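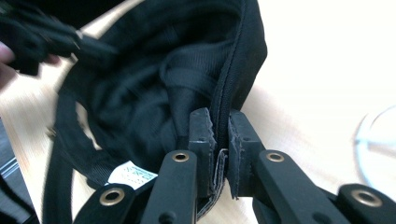
홈 | 발표자료 | 현장기술 | 자료실 | 문의

2022년 2월 24일
글: Wirkon 공정기술팀

발표자 노트: 가방 검수 공정의 부분 자동화와 작업자 직무 변화

슬라이드 1. 범위
- 대상은 Seok 작업장의 반품 가방 검수 라인. 봉제 라인은 다루지 않음.
- 설비 단가 질문은 끝으로 미룰 것.

슬라이드 2. 기존 공정
- 작업자 한 명이 개봉, 지퍼 왕복, 안감 확인, 끈 정리, 재포장까지 전부 수행.
- 9월 한 달 처리량 2736개. 이 수치가 이후 비교의 기준값.
- 손목 부담은 지퍼보다 끈 정리에서 더 많이 보고됨. 산업보건 면담 기록에 근거한 내용이며 측정값은 없음.

슬라이드 3. 소재 특성
- 검은색 직물 가방은 형태가 고정되지 않음. 같은 제품도 놓을 때마다 주름과 끈의 위치가 달라짐.
- 두 손가락 그리퍼는 원단이 접혀 겹친 가장자리를 잡을 때 가장 안정적. 평평한 면은 미끄러짐.
- 검은 원단 위의 검은 지퍼는 영상 대비가 낮음. 흰색 케어 라벨은 위치 기준점으로 쓸 수 있으나 라벨이 안쪽으로 말리면 검출 실패.
- 조명을 올리면 밝은 배경이 먼저 포화됨. 노출은 원단 기준으로 고정.

슬라이드 4. 작업 분담
- 사람: 끈을 들어 올려 치우기, 오염 판정, 최종 등급 결정.
- 그리퍼: 가장자리 파지와 유지.
- 끈 처리는 자동화 대상에서 제외. 시험 300회 중 걸림이 50회 발생했고, 대부분 고리 모양으로 늘어진 웨빙 끈에서 나옴.
- (여기서 잠시 멈추고 질문 받기)

슬라이드 5. 시범 운영
- Keltska 제어 모듈 사용, 작업대 3대.
- 파지 압력은 원단 두께별로 따로 저장. 교대 시 설정값이 초기화되는 문제가 있었고 현재 수정본 적용 중.
- 손가락 패드의 고무면은 소모품. 가장자리가 일어나면 교체하고 교체 이력은 작업대별로 기록.

슬라이드 6. 직무 변화
- 직무명이 '검수원'에서 '검수·설비 담당'으로 변경됨. 임금 등급 조정은 협의 중이므로 확정된 것처럼 말하지 말 것.
- 한 손으로 가방을 붙잡고 있는 시간은 줄었음. 대신 기계가 놓친 가방을 다시 잡아 주는 개입이 생김.
- 작업 속도를 설비가 정한다는 불만이 나옴. 정지 버튼과 별도로 '대기' 버튼을 추가했고, 대기 시간은 개인 실적에 반영하지 않음.
- 숙련자가 손으로 느끼던 지퍼 걸림은 아직 센서로 대체되지 않음. 신규 인력에게도 수작업 지퍼 점검을 먼저 교육.

슬라이드 7. 남은 과제
- 패딩 테두리가 둥근 모델에서 파지점 선정이 불안정.
- 작업 기록은 Platomau에 저장. 개인 식별 항목의 보존 기간 미정.
- 월 처리량 비교는 아직 제시하지 않음. 시범 기간에 투입된 제품 구성이 9월과 다름.
- 단가 질문이 나오면 유지보수 계약을 포함한 금액으로만 답변.

관련 자료
- 연성 소재 파지: 패드 재질별 마모 기록
- 검수 라인 교대 인수인계 양식 개정안
- 저대비 원단의 노출 설정
- Keltska 모듈 설정값 백업 절차

이전 글 | 다음 글 | 목록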